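Traders question Mestcombe's paper cup levy and the promises behind it

Market traders in Mestcombe have asked the council to publish the workings behind its planned 10p charge on paper cups. So far they have been given a leaflet.

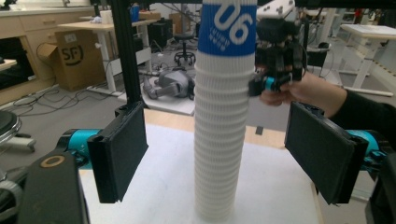
MESTCOMBE, April – The Mestcombe Market Traders' Group said today that it cannot support a levy whose claimed savings nobody outside the council offices has been able to check. The charge would apply to every hot drink sold in a paper cup at the Friday market and in the Plornard Street arcade.

The council's leaflet says the levy will "transform habits" within 6 months. It does not say which habits, or how the change would be measured. It also names Avton as the preferred supplier of returnable cups, although no tender has been advertised.

Traders are not against cutting waste. Several stalls already knock money off for customers who bring a mug. They would like to know where the returnable cups will be washed, who pays when they go missing, and what happens to the 10p.
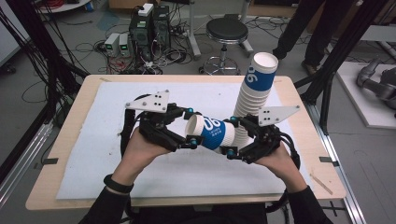

Hoàng wrote in reply to the group's newsletter that the last scheme was dropped after 3 months, and that the return bins stood in the arcade for a good while afterwards with no one emptying them. The council has yet to publish a review of that trial.

A request for the figures was sent in writing. The answer thanked the group for its interest and enclosed 2 more copies of the leaflet. 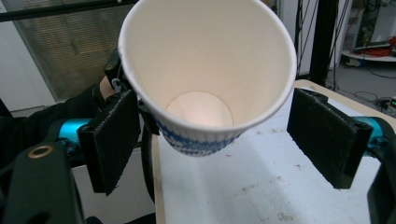 One customer told the group she would pay the charge gladly if she could see it spent on bins and street cleaning, but she doubted she ever would.

The group is asking for the start date to be put back until the costs are published.

ENDS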